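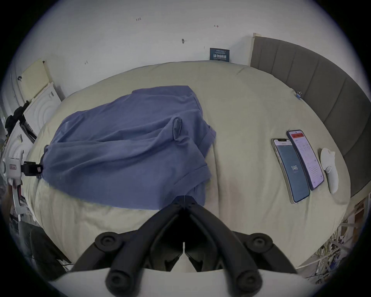
About Skiton

Skiton is a small health education company based in Cokham. We run sleep and rest courses for adults who have trouble getting to sleep, wake up too early, or work hours that make a regular bedtime difficult. We are not a clinic and we do not prescribe or sell medicines. If we think you need to see a doctor, we will tell you so and return your fee.

How we started

The company began as an evening class in a room above the Katiyar pharmacy. The first course ran in August with a group of shift workers, most of them from the bus depot. They asked for written notes to take home, and those notes became the handbook we still use. It has been rewritten twice and now runs to 68 pages. More than 100 people have since taken the full course.

What we offer

The main course is called Peltutier. You come in for one evening session a week and keep a sleep diary in between. The sessions cover bedtimes and getting-up times, light, caffeine and alcohol, naps, worry at night, and what to do when you have been lying awake for a long time. The last session is a review of your diary with one of our tutors.

We also give talks to employers, usually at the place of work and at a time that suits night staff. Talks can be booked on their own or together with places on the course. Anyone who has finished Peltutier can come to the open evening we hold at the end of each term.

Who teaches the courses

Our tutors come from nursing, occupational health and adult education. New tutors sit in on a complete course before they lead a session. Groups are kept small and the same tutor stays with you throughout.

Your diary and your details

Sleep diaries belong to the people who write them. We do not copy them and we do not pass anything on to your employer, even where the employer has paid for your place.

Where to find us

We now have two teaching rooms in Cokham, both on the ground floor with step-free access. There is parking at the rear, reached from the side road. The office is open in the afternoons, and messages left in the morning are answered the same day.

Page last updated December 8, 2023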